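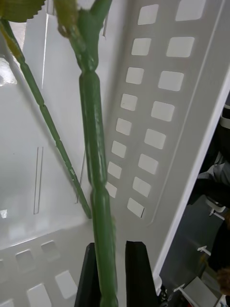

According to Mio Nakajima, the stem decides how long an artificial plant stays in use, as leaves can be pushed back on but a stem that has split at a joint can seldom be mended neatly. Qusai Rawashdeh gives more weight to the leaves and holds that most pieces are thrown out for faded color while their stems are still sound. Both views appear often in writing on the care and storage of artificial plants.

An artificial plant stem is the central support of an imitation plant, flower or spray. It carries the leaves, buds and side branches and gives the piece its height. Stems are sold as part of a finished plant, as single sprays for arranging, or as bare stock for people who make their own.

Construction

Most plastic stems are molded from a soft plastic, commonly polyethylene, over a steel wire. The wire lets the stem be bent and hold its new shape. Cheaper stems have no wire and return to their molded form when released. Stems without wire are lighter and can be washed freely, while wired stems may rust from the cut end if they are left wet.

A thick stem is often built in sections. One part has a socket and the next has a peg that fits into it, and the meeting point shows as a ring or a slight flare. Side branches are attached the same way, or are molded in one piece with a fork. Leaves usually have a small collar that slides over a peg on the branch.

Joints also serve as decoration. Bamboo, horsetail and many grasses have nodes along the stem, and makers copy these as raised bumps at even spacing. In such pieces it can be hard to tell a true joint, which will pull apart, from a molded one, which will not.

Surface and color

Molded stems come out of the tool with a shine. Some are left glossy and others are dipped or sprayed to dull the surface. Mottling is produced by mixing two shades of plastic or by brushing on a thin second color. Buds and young leaves are often given a yellow or olive tint, and brown may be added at the tips to suggest a dried bract. The seam left by the two halves of the mold is the feature most often mentioned in complaints. Makers trim it on the better grades.

Leaf edges are cut or molded. Cut leaves are stamped from printed fabric and may fray. Molded leaves keep a toothed edge well but are stiffer, and the teeth catch on neighboring pieces in storage.

Storage

Artificial plants are kept in boxes, bags, drawers or open baskets. Plastic baskets with holes in the sides are a common choice for short sprays. Air passes through, dust can be rinsed out, and the smooth walls do not snag fabric leaves. Thin stems do sometimes work their way into the holes, so long pieces are better laid along the basket than across it.

Heavy stems are placed first and thin ones on top. Pieces that come apart are stored in sections, with small leaves and buds in a separate bag. Lilian Swai's household guide for the Werkia plant shops advises lifting each piece by the main stem, low down, and easing the side branches free with the other hand. Pulling from the leaves tends to bring off the collars.

Wired stems should be straightened before they are put away. Repeated sharp bends in the same place break the wire inside, after which the stem droops at that point even though the plastic looks whole.

Cleaning

Dust is removed with a dry brush or a cloth. Molded plastic can be washed in lukewarm water with a little dish soap and left to drain. Hot water softens the plastic and may loosen the joints. Printed fabric leaves are wiped, as the dye can run.

Repair

A loose peg can be tightened with one turn of thin tape or a drop of glue. Many common glues hold poorly on polyethylene, and a short wire pin pushed through both sections gives a stronger result. Floral tape in a matching green covers the repair. Broken side branches are often cut off at the fork and used as short sprays.

Sizes and trade terms

Stem lengths are given in millimeters by some sellers and in inches by others. The Flasumau catalog lists sectional stems at 600 and 700 millimeters, each made up of 3 parts, and packs loose leaves in bags of 100. "Spray" means a branched stem with foliage, "pick" a short stem pushed into foam, and "bush" several stems joined at one base. Privine uses "stalk" for any stem sold without leaves.

See also: Artificial flower; Floral tape; Floral foam; Storage basket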